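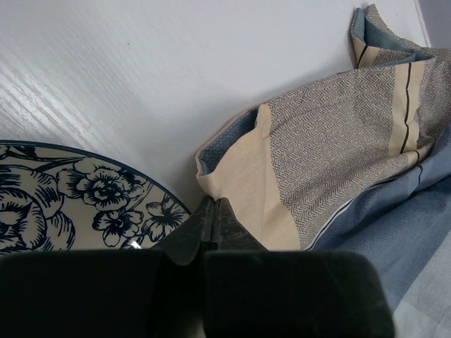 Print this post
E-mail this to a friend

Blue plates, patchwork cloth and a white table
Posted 21/09/2021

When we moved to the new apartment I promised to myself that I will buy only the things which I need in the kitchen. For three months I was very good. Then I went one Saturday market too many, as my wife says, and now we have plates with blue flowers and I spend my evenings thinking about napkins.

The plates come from a small shop called Trukine, near the old bus station. They are cream with a very dark blue pattern, roses and leaves and many little lines between them, and a thin blue line on the rim. My grandmother had plates in a similar style, but hers were only for guests and we children were not allowed to carry them. I decided that mine are for every day. If one breaks, it breaks.

The difficulty with such a plate is what to put next to it. I tried first a red checked napkin, which we had already. It was too much, like two people talking at the same time. Then I tried plain white, and on our white table it disappeared completely. My friend Pankaj Vashisht, whose opinion I asked by telephone, told me to stop trying and just eat. This was not useful advice, although the soup was getting cold.

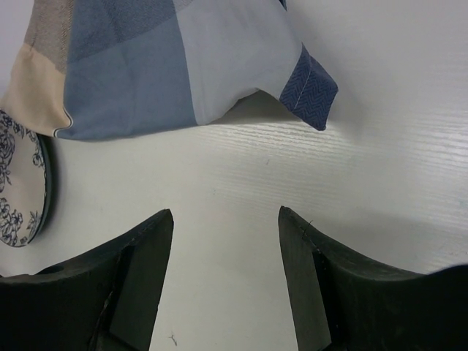 What I like in the patchwork is that all the blues are a little different. There is a powder blue, a slate blue, and at the corner a navy piece with herringbone weave, and the beige and the gray-brown parts make it calm. The navy is close to the blue on the plate but it is not the same, and I think that is why they look good together. If you match the color exactly it looks as if you bought a set from a catalog. I have nothing against sets, but I enjoy more to find the things separately.

I bought the cloth from Wiroj Srithong, who sews from leftover fabric and sells at the Stestden craft hall. He told me that he never plans the order of the pieces. He puts them on the floor, goes to drink tea, and when he comes back he changes only what disturbs him. I asked if he could make one more, and he said yes, but it will not be the same one. I will get it in December.

Now about folding, which was the real reason I began this post. A patchwork cloth does not fold like an ordinary napkin. There are seams inside, and where two seams come on top of each other the fabric becomes thick and wants to open again. I learned to do it slowly. First I spread it flat on the table and smooth it with my hand from the middle to the sides. Then I take one corner and bring it over - not pulling, because pulling makes the opposite side go crooked. I press the fold with my palm and wait a little before I do the next one.
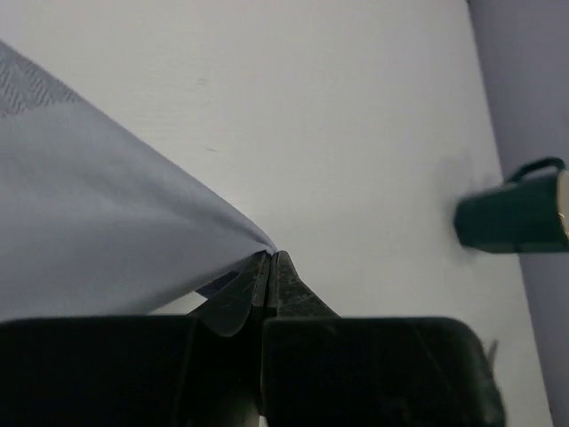
The corner is the most important part. If you take too much fabric you get small creases which go out like a fan, and with a smooth fabric you see them during the whole dinner. So I hold only the very tip, lift it, and let the rest follow. When it is down I correct the edge with one finger. My wife folds in half the time and her result is the same as mine, I must admit it.

For washing I use cool water and I iron from the back side while it is still a little damp. The first time I ironed from the front and the seams became shiny, so please do not repeat my mistake.

Next I would like to find a bowl for the bread. I saw one at Joshi, the shop on the corner by the pharmacy, in plain gray with no pattern. It was a bit expensive for a bowl and I went home without it. If it is still there next week, I will probably take it.

Print this post
E-mail this to a friend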